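How Flistgate keeps its rack cell running

Search this site Enter keywords Go

Remedios Gatchalian had the simulation open before she had her coat off. It was a little after 7 in the morning in June, and the cell she looks after at Flistgate had stopped twice overnight with the same fault.

"Cell 11 puts units into a rack and takes them out again," she said. "It does that all day. When it stops, I want to see the approach in the model before I go and touch the real one."

The model covers the arm, the rack and the table, and she keeps it matched to the floor by hand. If someone moves the rack, she measures again and types in the new numbers. The fault that morning was at the upper unit, where the fingers come up to the opening from the left. 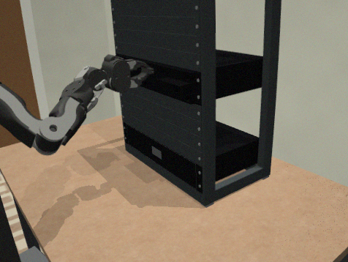
Checking the approach

Gatchalian starts with the wrist. She steps the program one point at a time and writes down the joint values, then compares them with the values the controller logged when it stopped. The stop was at line 326 in both cases.

"Same line twice is good news," she said. "It means it's a position or it's a setting. If it moves around, I start thinking about cables."

She found a difference at the last joint and put it down to the home offset, which had been entered again after a battery change in the wrist encoder. Shaohua Kang had done the battery. He said he followed the sheet, and the sheet had the old offset on it.

"So we fix the sheet first," Kang said. "Then the offset. If you do it the other way you forget the sheet."

The rest is slower. The finger pads come off and get wiped down, and the linkage pins are checked for play. Gatchalian does this every 35 shifts and after any contact stop, even a light one. She greases the pins herself — the last person who did it used too much, and it got onto the pads.

With the new offset in, she goes back to the model and runs the move again at low speed, watching the gap between the closed fingers and the front of the unit.
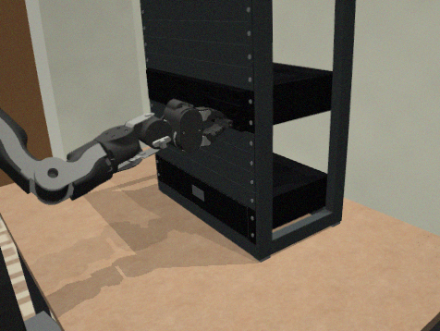
Dalva Sales said she would skip the model for a fault like this and jog the real arm with the pendant, because the model only knows what somebody remembered to type in. Gatchalian has heard that before and doesn't entirely disagree.

"She's faster than me on the pendant," she said. "I've also bent a finger doing it that way. They take weeks to come."

The cell went back to automatic before lunch. The cycle counter had been reset, and when I left it read 981.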